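Home | About | Packing & Moving | Recipes | Archive | Contact

So the office is moving floors, and I said yes to packing up the shared supplies before I'd looked in a single drawer. You would not believe how much soap and spray a bunch of people can collect! Every desk had a bottle of something on it, half of them were the same thing, and I'd been buying more because I thought we were out.
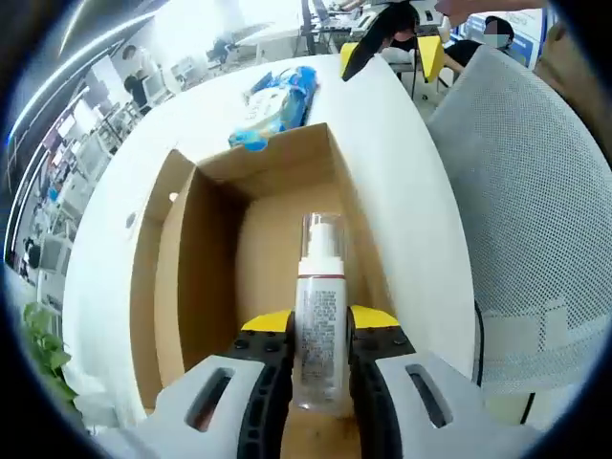 Warulby, 08/06/2024

Pump bottles are the ones I fuss over. I like them standing straight up in the box, cap on, with something soft stuffed down the sides so they can't tip (old dish towels are great for this, and they need to get to the new place anyway). If the clear cap has gone missing I put a bit of tape over the pump and a sandwich bag over the whole top. My last move, back in October, I skipped the bag on a bottle of hand soap and spent the evening rinsing off a stapler.

The box itself was just a plain brown one, nothing fancy. I'd ordered a pack from Govik, but they were so big that once you got liquids in them I couldn't lift the thing, so those went to the coat closet crew and I stuck with the small ones. Snacks do not go in with the soap, by the way. I've eaten that cracker and I don't want another.
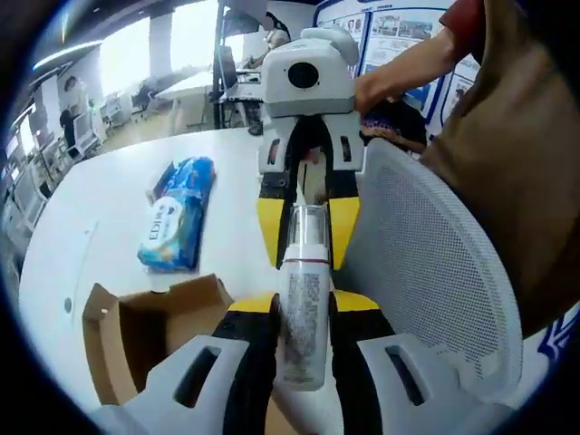 Wipes I leave until the very end. The second they're taped up, somebody finds a coffee ring on the table and you're cutting the box open again. Same for one spray bottle, which stays out with the paper towels and rides over in my tote bag.

Next up is the supply closet, where I have already spotted a pack of 200 paper cups and a Navbridge label maker with no tape in it. Wish me luck, I'm going in after lunch.

Comments (3)

tapegunfan: The sandwich bag trick saved me last summer. I add a rubber band too!

mossy_porch: Do you write on the top of the box or the sides? We always do tops and then stack them, duh.

packratpat: Sides, mossy! Two of them if you can.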